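Last updated: August

Skavidell manipulation data programme – interim progress report
Prepared for: Psarras fund, technical monitoring
Prepared by: Jonas Kaufmann, Gatcombe site

1. Status

Collection at Gatcombe is on plan. The work package calls for demonstrations of tabletop handling of food items and light containers, recorded under remote control by trained operators, to be used as training examples for the Jarnus policy model. At the close of this reporting period the set holds 552 accepted episodes. An episode is accepted when it is complete, its joint and image streams are aligned, and a second operator has confirmed that the written instruction matches what was done.

The acceptance rate for the period was 85 per cent. Most rejections were caused by dropped image packets on the fixed camera in the first part of the period. The recorder now checks stream health before each take and refuses to start if any stream is late. Remaining rejections are operator errors, mainly instructions that name the wrong item.

2. Task families

Five task families were agreed at the start of the grant. Three are complete to the agreed episode count. The fourth, picking from open containers, is in progress. The fifth, handover between arms, has not been started and depends on calibration of the second arm (see section 4).

The container family uses bread in a wicker basket. The basket has a raised rim, which limits the angle at which the fingers can enter, and the items differ enough in shape that one grasp does not serve for all. Each take begins with a fresh arrangement. Operators are asked to approach from above with the fingers already open and to avoid dragging the rim.

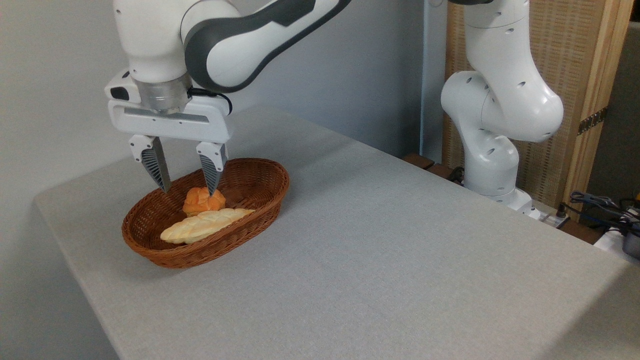
Container family: gripper lowered into the basket at the small roll, braided loaf in front.

Long items have proved slower to record than round ones. With the braided loaf, operators tend to correct the wrist angle several times before closing, and these corrections appear in the data as short pauses. We have kept them in. Trimming was tried on a small batch and gave abrupt jumps in the joint record, which the model team asked us not to pass on.

3. Annotation

Each episode carries one plain-language instruction, a start and end mark for each grasp attempt, and a success flag. Failed grasps followed by a successful retry are kept and marked as such. Episodes with no successful grasp are stored separately and are not included in the figure in section 1.

Agreement between annotators on grasp start marks was poor at first. The guideline now defines the start as the first closing movement of the fingers – contact is not considered. Episodes labelled under the old wording are being reviewed, and 30 are still outstanding.

4. Issues

Calibration of the second arm has slipped. The fixed mounting is sound, but the transform between the two bases drifts between sessions by more than the handover tasks allow. A revised procedure is under test.

Ribbed fingertip pads are treated as a consumable. Wear changes the grip on crusted items, so the pad set in use is now entered in the episode header. Earlier episodes lack this field and it cannot be recovered.

5. Next period

Complete the container family, including takes with other basket shapes. Close the annotation review. Begin handover recording if the calibration test passes; otherwise we will request that the operator hours be moved to the container family, with no change to the total budget. A draft of the data sheet will be sent to Psarras for comment ahead of the next report.

0 comments | 5 shares

Contact: Skavidell programme office, Gatcombe | © Skavidell | Back to top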